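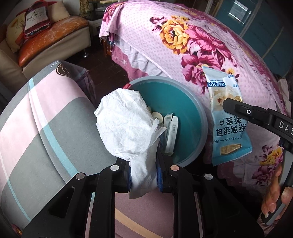 Bedroom cleanup, two hand-held grippers. Tissue in the left, snack packet in the right, bin behind the tissue.

July 19, 2021

Tissue day again. I have now spent more hours of my working life thinking about crumpled tissue than about anything I was trained in, so I may as well write it down properly.

What we wanted to know: does the wrist view alone tell the policy when to let go over a bin, or does it need the jaw width as well? Bortolotti (the old baseline, wrist view only, trained in January) lets go whenever teal fills enough of the picture. It will let go of nothing at all with great confidence, provided there is a basin. Midard is the same network with jaw width added as a second input. Same 400 demos for both, same split, same seed. I checked the seed twice after last time.

Test set was 50 left-hand episodes, mixed soft and stiff items, basin moved between episodes.

Short version: Midard is better on stiff things and worse on tissue. I did not have that on my card.

Why I think it happens. When the jaws close on a packet or a cap, the width stops at something sensible and stays there. When they close on a tissue, the wad squashes down to nearly nothing, and the width reads the same as a missed grasp. So Midard looks at its shiny new input, concludes that it is holding air, and goes back to grasp again, with the tissue dangling in full view of the camera the whole time. On 7 of the episodes it went back for a tissue it already had. On one of them it did this until the episode timed out, and I sat and watched, which says something about both of us.

Bortolotti, being too simple to doubt itself, just carries the tissue over and drops it.

Things tried this afternoon:

Zeroing the width input at test time. Bad, as expected. It has learned to lean on it and falls over without it.

Width dropout in training, at the rate we used for the Susstead runs. Retrained on the short schedule. The re-grasp loop mostly goes away on tissue and the gain on stiff items mostly stays. Promising, but it's one seed and the short schedule, so nobody gets to put it on a slide.

Cropping the picture to the jaw region as a separate stream. Didn't finish. The crop was off vertically because I used the offset for the old finger length. Fixed in the config now, rerun tonight.

Note on the demos themselves. The trailing end of the tissue is a problem I had been ignoring. With the wad pinched at the top and the rest hanging down past the jaws, it sits right in front of the basin from the wrist camera's point of view, and it covers part of whatever is already in there. The white strip with the barcode pattern stays visible in the picture above; the cream cap next to it is half gone. If we want the bin-contents head to work at all, the labels have to allow for "partly hidden." At present the label tool has two options, in and not in, and I have been picking between them by mood.

Also the two-hand episodes. The right gripper comes in from the side with its packet while the left is still over the bin, and the release detector, which only knows about one pair of jaws, sometimes fires on the wrong one. The letters on the side of the right gripper are nice and high contrast, and I have an ugly suspicion that the network has found them. Want to run the saliency maps before accusing it of reading.

Wulus (the segmentation script) does fine on the teal basin and goes to pieces on the bed cover. Peonies came back as "soft object, graspable" with a score of 70, higher than the tissue got. I have no argument with this as art criticism but it can't go in the training masks. For now I'm masking out the bed by hand. Long term, either we retrain Wulus with more busy fabric in the background or I accept that I draw outlines around flowers for a living.

To do:
- rerun crop with corrected offset
- width dropout, full schedule, three seeds
- add "partly hidden" to the label tool, relabel two-hand episodes first
- saliency on the right gripper lettering
- split the results table by soft/stiff, the pooled number hides the whole story
- stop calling the missed grasp class "air" in the code, it broke the plotting script

Logs are in the Midard folder under today's run. The one called final is not.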